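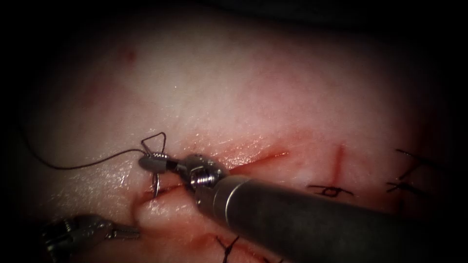

Notes from moving the Bistov mix archive to new storage. Mostly loudness, tags and file names. Posting for anyone running a small online station who has the same job ahead of them.

Starting point: 2659 recorded shows, mostly DJ mixes with a few live sets and interviews. Most are two-hour slots. House, techno, a lot of dub, some broken beat, and a long-running ambient show that caused more trouble than everything else put together.

The shows came in through four routes over the years. Studio recorder, remote stream capture, finished files sent in by residents, and board recordings from the Shukla nights. Each route had its own level, its own format and its own idea of what a file name should be.

First decision was to leave the source files alone. Everything got copied, checksummed on both ends and locked as read-only before any processing. All the work described in this thread was done on copies.

19 files failed the checksum on the first pass. Sixteen were fine on a second copy and the fault was the cable. The other three had bad blocks on the original drive. For two of those we found the resident's own upload. One is gone past the first hour.

Loudness. The quickest show in the archive to make you reach for the volume is a remote stream capture that was clipped before it got to us. The quietest is a board recording that somebody set safely and never brought up. They sat next to each other on the listen-again page.

We do integrated loudness per show and apply one gain value to the whole file. No compression and no leveling inside a mix. A DJ who starts low and builds over two hours meant to do that, and a leveler will flatten it.

Problem with integrated loudness on long ambient shows: the gate throws out the very quiet parts, the measurement reads higher than it feels, and the show ends up too low next to a techno mix. We tried short-term maximum instead. Worse. One field recording with a door slam in it came out nearly silent.

What we settled on for the ambient show is the same target as everything else, then a manual offset by ear, saved in the database as a separate field. The offset is applied at playback. If the next person disagrees they can change a number and don't have to render anything.

True peak matters if you encode to a lossy format afterward. A file that touches full scale as a WAV will go over as an MP3 or AAC. Leave headroom before the encoder. Fixing it after the encoder does nothing useful.

Clipped sources: we left them. Declipping on a full mix with percussion everywhere gave us softer kicks and a strange swish on the hats. On interviews it worked well, so speech gets it and music doesn't.

Stream captures have a second fault, dropouts. Usually a fraction of a second, sometimes longer. The capture tool closed the gap and carried on, so the beat skips with no silence to detect. Searching for silence finds none of them.
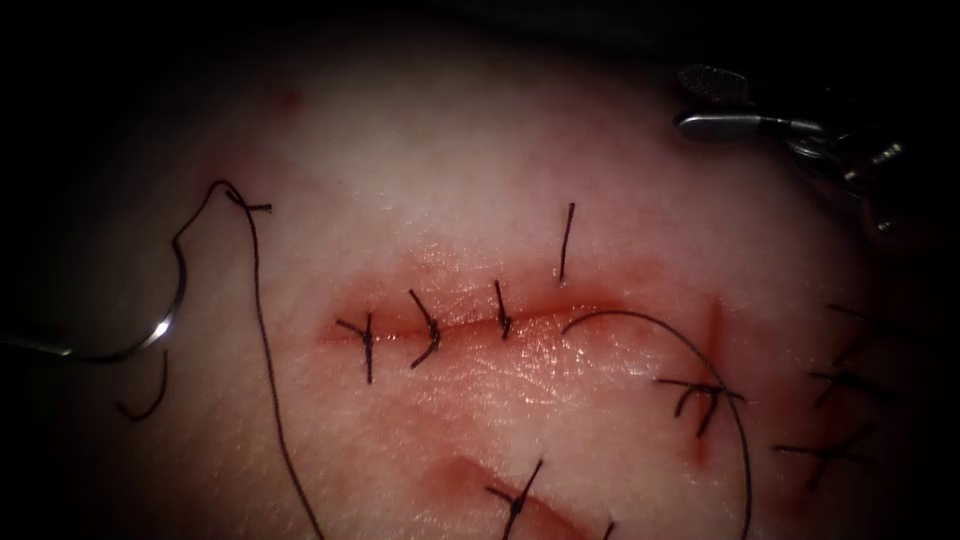

The way to find them is to track tempo in short windows and flag any sudden phase jump where the tempo before and after is the same. It also flags every clumsy blend, and a few very good ones. Each flag needs a person to listen to it for ten seconds. Slow but it works.

Where a resident had kept a local recording we replaced the capture outright. Where they hadn't, the dropout stays in and the show gets a note on its page. We don't loop a bar to cover the gap. It changes the mix, and the person who played it will hear it.

Sample rate. Studio recorder ran at 48k, residents mostly send 44.1k. We don't convert in the archive. The delivery copies get one rate, converted once, from the source. Some of our older files had clearly been through several conversions already and there is no reason to add another.

Vinyl-heavy shows. Check for DC offset and for rumble from a turntable on a bad surface. The Shukla booth had a resonance low enough that you can't hear it on small speakers, and it was eating headroom on every board recording. A gentle high-pass at the bottom bought back a useful amount of level.

Do that on delivery copies only. Dub and bass shows get checked by ear first. On two of them the filter was audible on the sub and we took it off again.

Polarity: one channel of the old studio patch was inverted for most of a season. Fine on headphones if you weren't paying attention, hollow on speakers, kick drum missing in mono. A correlation meter run in batch over the archive picks this up in one evening. Run it before you do anything else. We ran it late and had to redo a folder.

Names. The convention is now date, show, episode, in that order, lower case, hyphens, no accents in the file name. Accents and proper capitals belong in the database, where they display correctly. The artist's own spelling wins there, including all caps and missing vowels.

Guest mixes were the worst for naming. The same guest could appear under an artist alias, a label alias and a real name across different shows. We now keep one entry per artist with the aliases attached. A page search on any of them lands in the same place.

But ask first. Some producers keep aliases separate on purpose and don't want them linked in public. The link is in our database with a flag that hides it from the site. Default is hidden.

Tracklists. Over 80 percent of shows had none. Where one existed it was as text pasted in the show description, in about every format there is. Timestamps first, timestamps last, no timestamps, label in brackets, label in front.

Parsing got us most of the way, then hand fixing. The separator is the problem. A hyphen between artist and title is fine until the artist has a hyphen, or the title is a remix with a hyphen in the remixer's name. Store artist, title, version and label as four fields and generate the display line from them.

Automatic recognition on mixes: decent on released house and techno played near original pitch. Poor on anything pitched hard, layered or looped. Useless on dubplates and unreleased promos, and those are what people write in to ask about. We store matches as unconfirmed until the resident signs off.

Unreleased tracks are entered as ID unless the producer says otherwise. Relex asked for titles on their promos to be held until release day and then shown, so there is a publish date on each tracklist line now. It was a small change and other labels have started using it.

Storage. Two copies in different buildings, one copy offline. The offline one is a stack of drives that gets spun up and verified every April. A backup that hasn't been read back is a guess. We had one drive of those, see the bad blocks further up.

The catalog software is Rarnport, mostly for the reason that it can export everything as flat text. The last system couldn't. Getting our own show descriptions out of it meant scraping our own pages, and line breaks were lost on every one of them. You will see descriptions running together on older shows. We're working through those by hand.

Each show also has a small text file next to the audio with the same base name: show, date, presenter, guest, source route, gain value, known faults. If the database dies the archive still makes sense to somebody opening a folder.

Order I'd do it in next time. Copy and checksum. Polarity check. Identify the source route for each file. Loudness scan. Dropout scan. Names. Tracklists last, and in the background, they will never be finished.

We did names first, on the theory that it would make everything else easier. Then we learned that some of the dates were upload dates, with the show itself broadcast earlier. A chunk of the names had to be done twice.

If you're starting a station now: write the source route and the broadcast date into the file at the moment of recording. Ask residents for WAV or FLAC plus a plain text tracklist. Give them a template with the columns filled in for one track. The ones who get a template send something usable.

Residents: if your show page has a fault note and you have a local recording, even a partial one, send it to the usual upload folder. Original file please, no normalizing, no trimming the start.

The listen-again page switches to the new copies on Monday. Old links redirect. Embeds on other sites should carry on working, but the ones using the very old player will need the code pasted in again.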